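Ticket: Yahrzeit reminders going out for the wrong Hebrew day
Product: Trerkex Congregation Records, reminders module

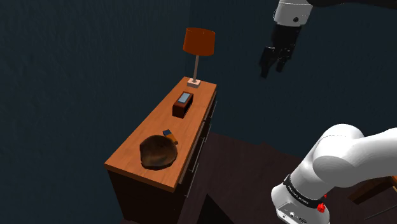
Wooden dresser with a table lamp, dark blue-gray wall.

Status: Solved
Opened by: Merike Paulauskas
Handled by: Graça Moreira, Sistonus support

Merike Paulauskas wrote:

Good morning. I keep the memorial list for our congregation. We moved in May from a spreadsheet to Trerkex, and since then the letters for yahrzeit are not all correct. A member called me on 4th June, quite upset, to say that the letter for her father gave the day before the one her family has always kept. She lit the candle on the right evening, because she knows the date by heart, but her brother lives far away and he trusted the letter.

I have compared the father's record with our old spreadsheet. The civil date of death is the same in both. The Hebrew date is one day earlier in Trerkex. I then checked the next names on the list and most of them are correct, so it is not the whole calendar which is shifted.

What I have tried already:
I opened the record and saved it again. No change.
I changed the time zone in the settings to another one and back. No change.
I printed the preview of the letter before it goes to Arkier, which sends our mailings. The wrong date is already in the preview, so I do not think Arkier is guilty.

Please tell me what else I can look at. The next letters go out soon and I would not like to send them like this.

Graça Moreira replied:

Hello Merike, thank you for the clear report, and I am sorry about the letter to this family. I have put your reminders on hold from our side so that nothing leaves before we understand it. You can still see and edit everything.

Could you look at one thing for me? Open the father's record, go to Dates, and click on Show all fields. Under the civil date there is a box called After sunset. Is it marked?

Merike Paulauskas wrote:

It is not marked. He died in the evening, it says so in our old book. In the spreadsheet we had a column for this, with the title "Evening". I believed it was imported with the rest.

Graça Moreira replied:

Then I think we are close. The Hebrew day begins in the evening, so for a death after sunset the program has to move to the next Hebrew date. If the box is empty, it takes the date of the daytime. This explains why only a part of the names is wrong.

Please send me the original spreadsheet through the upload link in this ticket, and not by regular email, as it contains family data.

Merike Paulauskas wrote:

Uploaded. There are 124 names. The column "Evening" was filled in by several people over many years, so please excuse the disorder. Some wrote "yes", some wrote "y", one person wrote "after dark", and the oldest rows have only a small cross.

Graça Moreira replied:

I have received the file and ran it through a test import. The result is as follows.

The import accepts only the word "yes" in this column. Every other mark is read as empty, and there is no warning about it. In your file, 11 names have another mark, and all of these came into Trerkex without the box. The names with "yes" are correct.

I have made a bug report for our developers, because the import should stop and ask in such a case. I cannot promise when it will be changed.

For your records you have 2 ways. You can open each name on the attached list and mark the box by hand, or I can do a new import with a corrected column. The new import would overwrite any address you have changed since May, so I recommend the first.

Merike Paulauskas wrote:

I will do it by hand. We have changed many addresses, it would be a pity to lose them.

One question before I start. On your list is a Mrs. Kļaviņa, and beside her name the old spreadsheet has a cross with a question mark. Her family is not sure if it was before or after sunset. What should I mark?

Graça Moreira replied:

I am afraid this is not a question for software support - please ask your rabbi. When you have the answer you can write it in the Notes field of the record, so that the next person who keeps the list will know why the box is marked or not. The notes are never printed in the letters.

Merike Paulauskas wrote:

The rabbi has spoken with the family and they have decided together. It is in the notes.

All the other boxes are marked now. The father's record shows the correct Hebrew date, and I compared every name on your list with the old book. Two spellings were also wrong, but this was our own mistake from long ago.

The preview is still showing the old date for three of them. Is this because of the hold?

Graça Moreira replied:

Yes, the previews were made before the hold and they are kept as they were. Go to Reminders, choose Pending, and click Rebuild. In a list of your size it is quick. Please do not close the page while it works.

Merike Paulauskas wrote:

I clicked Rebuild and the bar stayed at almost 70 percent for a while - I went to make tea. When I came back it was finished, and all three dates are correct. You can take away the hold.

I also wrote to the family and to the brother, with an apology and the right date for next year.

Graça Moreira replied:

The hold is removed. The mailing to Arkier will go at its usual time, and you will get a copy of the first letter for checking.

I added a line to the import guide about the word "yes" and linked this ticket to the bug report, so you will receive a message when there is an update. I will set the ticket to Solved. If you answer here, it opens again.

Merike Paulauskas wrote:

The copy has arrived and the date is right. Thank you for your patience with my spreadsheet.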